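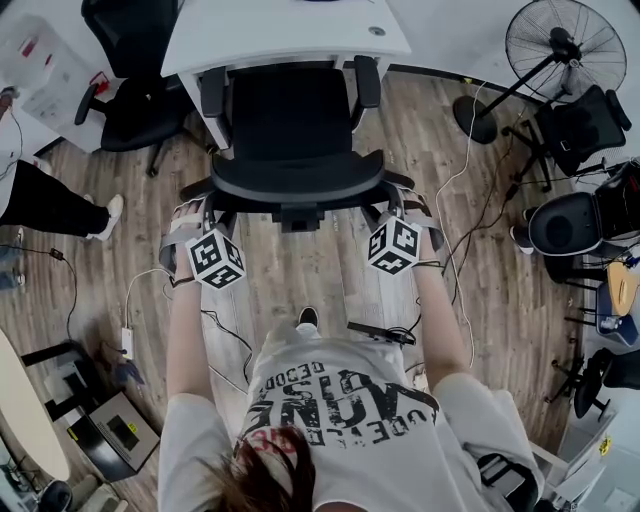
How to move an office chair without wrecking the floor

Most advice on this subject comes from people selling mats. I have laid and repaired wood-look floors for long enough to doubt most of it, and I have doubts about the chairs as well. A chair on castors is meant to roll. Whether it rolls nicely across a laminate floor with a bit of grit under it is another matter.

What you need

A vacuum cleaner with a brush head
A cloth, wrung out until it is barely damp
An old pair of scissors
A torch

Clear the route first

Look at where the chair is going before you touch it. Cables are the usual trouble. A castor will climb over a thin one and stop dead against a thick one, and if you shove at that point the chair tips towards the desk. Pick cables up and put them on the desk or along the skirting. Taping them down is often suggested. I don't like it, as the tape leaves a sticky line that collects dirt.

Move anything that leans. Guitars, folded tables and pictures waiting to be hung will all slide if a chair base catches them. Standing fans have wide feet that stick out further than you think, so shift those too.

Vacuum the whole route, including the bit under the desk.

Hold it by the back

Stand behind the chair and put both hands on the top of the backrest, fairly wide apart. Push gently and let the castors turn before you put any weight into it. They nearly always start out pointing the wrong way, and that first sideways scrape does the damage.

Pulling by one armrest twists the chair round and works the armrest bolts loose. If yours already wobble, tighten them now.

If the backrest reclines, lock it upright. On some chairs the lock is so feeble that it may as well not be there. In that case hold the back with one hand and the seat with the other.

Getting it under the desk

Check the armrests against the desk edge. Makers like to say that arms will "tuck neatly away", which tends to mean somebody's desk, somewhere. If they don't clear, lower them or lower the seat. Don't ram them in. A chipped desk edge can't be put right with a marker pen, whatever the packet says.

Clean the castors

Turn the chair on its side on a towel. Shine the torch into each wheel and cut out the hair and thread with the scissors. Wipe the treads. Most castors pull straight out if one is cracked, but measure the stem before ordering another.

About soft castors and mats

Murdo Shearer at Purves swears by the soft Raltov castors and has told me so many times. I fitted a set. They roll quietly and they pick up every crumb in the room, so I clean them twice as often. The hard ones that came with my chair did no harm on a clean floor.

Mats I can take or leave. The clear Grustia one I tried curled at a corner by July and became one more thing to trip over.

If there is already a scratch, clean it and look again in daylight before buying filler. Plenty of them are rubber marks and come off with the cloth.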